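Fluddale Neighbors Help Board > Pets > Dogs

How do you portion dry food from a big bag without a mess?

tasov_dogmom
Posted 29/12/2024

We switched to buying kibble in large bags in September and I can't get the portions right. My dog is supposed to get 200 grams a day, split into two meals. I pour straight from the bag and either half of it ends up on the floor or the bowl is way too full. Do you use a scoop, a cup, or something else? And do you keep the food in the bag or move it to a bin?

7 replies, 392 views

Poltby Kennel Shelf
Stop pouring. Stand the bag up on a table, roll the top down and scoop from it, with the bowl right next to the bag. Anything you drop lands on the table and you can sweep it back up.

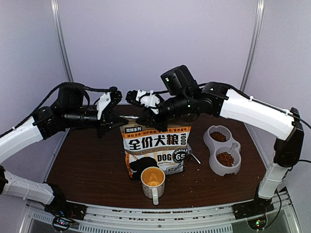
Photo: Poltby Kennel Shelf

A double bowl works well for two meals. Put the morning share in one well and the evening share in the other, then cover it or put it up high until you need it. The two shares don't have to match – plenty of dogs do better with a smaller breakfast.

For the scoop, weigh one level scoopful of your own food on a kitchen scale and write the number on the bag. Mine holds 53 grams, so 200 grams is a little under four scoops. Weigh it again if you change brands, as kibble size makes a difference.

I keep the food in its original bag with a clip on it. If you use a bin, put the whole bag inside so you still have the date and feeding chart.

gezer_road_289
i just use an old coffee mug. fill it to the same line every time. dog is fine

Fluddale Mutts
Mug is OK if you weigh it once first. Wash whatever you use every week or so – the fat from the kibble builds up and starts to smell. Don't leave the scoop buried in the bag either.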